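Utensil holder

A utensil holder, also called a utensil caddy, cutlery drainer or chopstick holder, is an open-topped container in which spoons, chopsticks, spatulas and other long-handled kitchen tools are kept upright. It is used on counters, on dining tables and beside sinks. The plastic drainer type has openings in the body to let water out and air in. 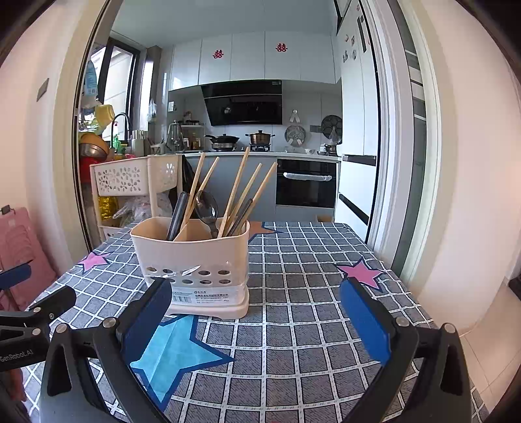
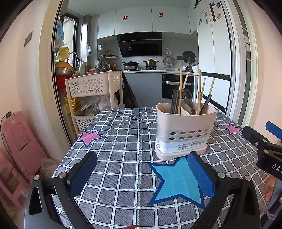
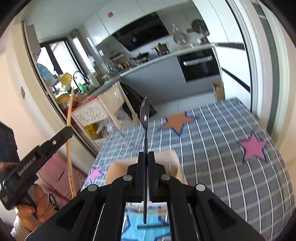
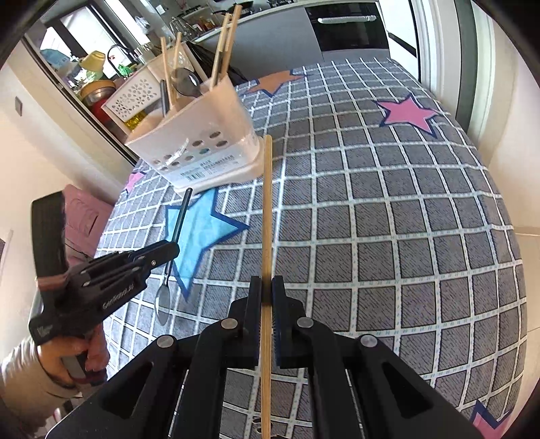
Utensil holder, spoons and chopsticks at a table with a gray patterned tablecloth. The first two pictures show the holder filled with wooden chopsticks and other utensils; the third shows a spoon held upright, and the fourth a chopstick.

Names

Usage varies by store and by region. "Crock" normally means a heavy ceramic jar without openings. "Caddy" is used for divided containers, including those with a carrying handle. "Drainer" is kept for holders with holes or slots. In households where chopsticks are used daily, the same object is often sold as a chopstick holder or chopstick cage, even when spoons and spatulas share the space.

Construction

Most plastic holders have two parts, a body and a tray. The body is molded in one piece, with walls that are straight or slightly wider at the top. Openings are placed low on the walls, in the floor, or in both. The tray catches drips and lifts off for emptying. Some bodies have an inner wall that divides the space into two or three sections.

Width matters more than height for stability. A tall, narrow holder tips when several heavy handles lean the same way. The Grovside range, sold from 1981 to the late nineties, dealt with this by making the tray wider than the body, and later makers did the same. The original Grovside drainer stood 143 millimeters tall and weighed 81 grams empty. The Vuorinen version had the same footprint with a thicker floor.

Materials

Plastic, usually polypropylene, is the cheapest and lightest choice. It does not chip and can be washed in hot water, but it scratches and can turn yellow.

Stainless steel holders are made from perforated sheet or wire. They dry quickly. Thin chopsticks slip through wide wire mesh, and makers often add a solid plate at the bottom.

Ceramic holders are heavy and steady. Without drain holes they are suited only to dry utensils.

Bamboo and wood holders match wooden tools in appearance but stay damp at the base and need to be wiped out often.

Arrangement of utensils

Spoons and serving tools are usually placed with the handle down and the bowl or head up. This keeps the part that touches food away from the floor of the holder, where water collects. The drawback is that a person reaching for a spoon may touch the bowl. Where utensils are shared by guests, some households turn the spoons the other way for that reason.

Chopsticks are placed with the eating end up. The handle end is commonly thicker, and on many pairs it is squared, so it rests more firmly on the floor of the holder. Knives and skewers, if kept in an upright holder at all, go point down.

Long chopsticks lean outward in a wide holder and cross one another. A divided holder reduces this. In an undivided one, the usual practice is to put the heavy tools in first, toward the middle, and the chopsticks around them. A holder filled too tightly dries slowly, and pulling out one item tends to bring others with it.

In her household manual The Plain Kitchen, Shirley Cormier recommends keeping only the tools used every day in the holder and storing the rest flat in a drawer. She gives no fixed number, but advises that "a hand should go in between the handles without pushing."

Drying

Metal and hard plastic utensils dry quickly when stood upright. Wood and bamboo take longer, as the grain draws in water, and the lower end of a chopstick is the last part to dry. Chopsticks put away damp in a closed drawer can develop dark spots and a sour smell.

Joni Halonen compared four holders in a set of home trials published in the newsletter Plaltent. Bamboo chopsticks were rinsed, shaken once and left standing indoors. In the perforated plastic holder they reached their starting weight after 28 hours. In the closed ceramic jar they were still heavier than at the start when the trial ended. Halonen noted that the room was cool and that the results would differ in summer.

Care

The tray is the part most often neglected. Standing water in it leaves a film that spreads to the underside of the body. It should be emptied daily and washed with dish soap. The openings in the body can be cleaned with a bottle brush or an old toothbrush. Lime deposits come off after soaking in diluted vinegar. Paper price labels are easier to remove before the holder is first used; residue can be rubbed off with cooking oil and then washed.

Placement

Near the sink, a holder serves mainly for drying. Near the stove, it keeps spatulas and ladles within reach, though plastic models should stand well clear of the burners. On the dining table it takes the place of individual settings, and each person picks out a spoon or a pair of chopsticks. Wall-mounted types hang from a rail or a suction pad and leave the counter free.

The Garnmont catalog listed a wall drainer as item 654, with a removable tray and two hooks.

See also

Chopstick rest
Dish rack
Cutlery tray
Tablecloth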